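Putting Gears on Pins at the Fimholm Workshop

A small arm, a shared bench and the long road to a repeatable 68-second assembly

Published 2/6/25

The back bench at Fimholm, a members' workshop in a former printing plant, has one job at present. An arm picks up a gear, carries it to a metal plate and lowers it onto a pin. When the gear is seated, the arm goes back for the next part. The members who built the cell call it Vurnus, after the name stamped on the crate the first motor shipped in, and they have been at it since November.

Gear-on-pin assembly is a standard test in robotics, and it is harder than it looks on paper. The clearance between bore and pin is small compared with the positioning error of any arm a hobbyist can afford. A person doing the same job by hand makes up the difference by feel: tilt the gear, find the edge, rock it upright, let it drop. A position-controlled arm has no such habit. It drives to a commanded point, and if the pin is not exactly there, something bends or slips.

The arm is a six-axis kit from Skonix, bought used with two stripped joints. Repairing those took most of the first month. The replacement gears were printed, failed, were printed again in a tougher filament, and were finally replaced with metal parts turned in the same building. Backlash at the wrist dropped enough after that to make calibration worth doing. Before the repair, the tool point could be pushed sideways by hand far enough to see without an indicator.

The controller is a secondhand desktop running a servo loop over a serial adapter. Latency was the second problem. The adapter's driver buffered bytes before passing them on, and the loop saw joint positions that were already stale. Changing one driver setting fixed it. The builders had spent two weekends tuning gains around the delay, and all of that tuning was thrown out.

Grippers

The fingers have been redesigned more than any other part of the cell. The first pair had flat parallel faces, which work well on blocks and poorly on gears. A flat face meets a spur gear at the tip of a tooth, or across two of them, depending on how the gear happens to be turned. In the first case the part pivots as the fingers close. The center of the bore ends up displaced from the center of the grip, and the error goes straight into the insertion.

The present fingers are red plastic, tapered toward the tip so that they can work close to other parts, with the inner faces hollowed out and a dark friction pad along the gripping edge. The pad gives under load and lets the teeth sink in slightly. That takes out most of the rotation during closing. It also sheds. Steel teeth are hard on soft pads, and the granules end up on the parts and on the bench cloth.

Pad wear matters for more than cleanliness. As the surface breaks up, friction falls, and grip force has to rise to hold the same part. More force flexes the fingers, and the tips spread. The builders tried three pad materials and settled on the one that wore fastest, on the grounds that it also gripped best and could be cut from a cheap sheet with scissors. A pair is now treated as a consumable, like sandpaper.

Camera

The only camera is mounted at the wrist, looking down between the fingers. A fixed overhead camera was tried first and taken off. It had a good view of the bench until the arm moved over it, at which point it had a good view of the arm.

Moving the camera to the wrist solved occlusion and introduced reflections. Machined plate is close to the worst target available. The turning marks spread a highlight across the face, and the highlight travels as the camera travels. Early detection code, which looked for bright circles, reported pins in places where there was only glare. A diffuser over the lamp helped somewhat. So did switching the detector from brightness to edges, and having it check for the bore of the held gear in the same image as the pin. With both features in one view, the hand-eye calibration drops out of the problem to a first approximation. The arm needs to close the gap between two things it can see, and its absolute position in the room can be wrong by a fair amount. 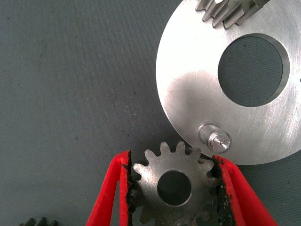 The bench covering was chosen for the same reason. Bare steel reflected the lamp, and white paper washed out the exposure. Gray woven fabric is dull enough to keep the camera settled, and a gear set down on it stays where it was put. The drawback is that the weave holds lint and grit. A soft brush hangs from the frame, and the cloth gets brushed down between sessions.

Insertion

The insertion routine runs in stages. The arm stops above the pin, corrects sideways from the camera, tilts the gear a few degrees and descends until motor current rises. Current stands in for a force sensor, which the budget did not cover. It is a noisy substitute. Friction in the joints shows up in the same signal, and the threshold has to be set high enough to ignore it. After contact the gear is brought level while the wrist traces a small spiral. If the current falls, the gear has dropped over the pin. If the spiral finishes without a fall, the arm backs off and makes one more attempt before stopping for a person.

Meshing adds a further step. When a neighboring gear is already on the plate, the new one can be perfectly aligned with its pin and still land tooth on tooth. The wrist then rotates back and forth through a little more than half a tooth pitch under light downward load. This works on spur gears. Helical gears need a twist coordinated with the descent, and the code for that is unfinished.

A full cycle, from first pick to release, takes 68 seconds. Most of it is spent waiting for the arm to stop shaking before each camera correction. Stiffer brackets would shorten the wait, and a set has been drawn up using the Bermúdez pattern, a ribbed box section that several other arms in the building already use.

The routine has logged 3000 attempts to date. The log stores joint positions, motor current and wrist video for every one, and the failures have been sorted by hand into bad grasps, bad detections and jams. Bad grasps lead by a wide margin, which is why the next round of work goes back to the fingers. A V-shaped notch behind the pad is the current favorite. It should center a round part along the finger as well as across it, at the cost of a wider tip and less room beside the plate.

Parts files and the control code are kept on the workshop's server and can be had on request at the front desk. The helical gear code is in a separate branch and should be run with the speed limit on.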